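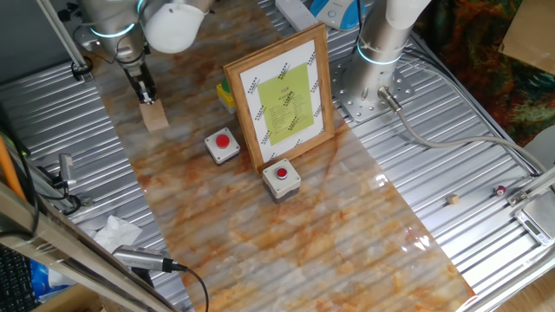 According to Ifigeneia Athanasiadis, a robot that finishes a task ninety-nine times has taught its owners very little, and the one time it stops is where the research begins. She has held to that view through most of a long project at the Molby laboratory, where a group has been studying how a pair of robot arms can learn to work on one tabletop without a written script for every motion.

The question sounds modest. Two arms share a bench. Between them are a few ordinary objects: push buttons in red and green, a small block, a picture frame standing upright. An arm may be asked to pick up the block, or to reach past the frame and press a particular button. People do such things without thought. For a machine, each request raises a chain of smaller problems, among them which arm should move, what path it should take, and what the other arm should do in the meantime.

The usual answer in industry has been to fix everything in place. If the button is always in the same spot, the arm can be told where to go. The Molby group, led by Su-chen Lam, set out to remove that certainty. Its method, known within the laboratory as Tsai, trains the arms on demonstrations performed by a human operator and then moves the objects before each trial. The arms must rely on what the cameras report at that moment. 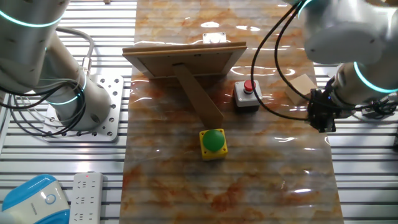
Training began in June with 107 demonstrations, a small number by the standards of the field. The group chose to keep the set small on purpose. Larger collections tend to hide poor ones, Dr. Lam explains in the project report, and her staff wished to be able to review every recording by eye. After that review, 12 demonstrations were set aside because the operator had hesitated or changed course partway through the motion.

The central finding concerns the frame. Objects that stand upright block the view of whatever lies behind them, and early versions of the method treated a hidden button as a missing one. The arm would halt, or would reach for a button of the wrong color. The revised version keeps a short record of where each object was last seen and gives that record less weight as time passes. In trials with the frame standing between a camera and the requested button, the number of false reaches fell sharply. Trials in which both arms were needed at once improved less, and the report says so plainly.

Surface finish was a second concern. A glossy patterned sheet throws back bright streaks from overhead lights, and those streaks shift in the camera's view when a camera is moved. The group compared results on a glossy surface with results on a matte one -- the same tasks, in the same order -- and found that the gap narrowed once demonstrations from both surfaces were mixed in training.

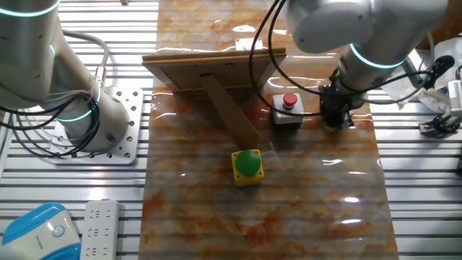 Wen-hsiung Lo is not yet persuaded, and in a written comment on the report he asked whether the memory step would hold up if someone moved a button while it was out of view. A record of the last known position, he wrote, is only useful so long as the position has not changed, and in a working plant it often will have. He recommended a separate set of trials on that point alone before the method is offered to any outside partner.

Dr. Lam's group has accepted the recommendation. The new trials will be designed by Delia Quiroga and will include cases in which an object is moved behind the frame between one attempt and the next. Brosico, which supports part of the work, has agreed to extend the present phase so that they can be completed. Results from both phases will be published together, along with the demonstrations that were set aside.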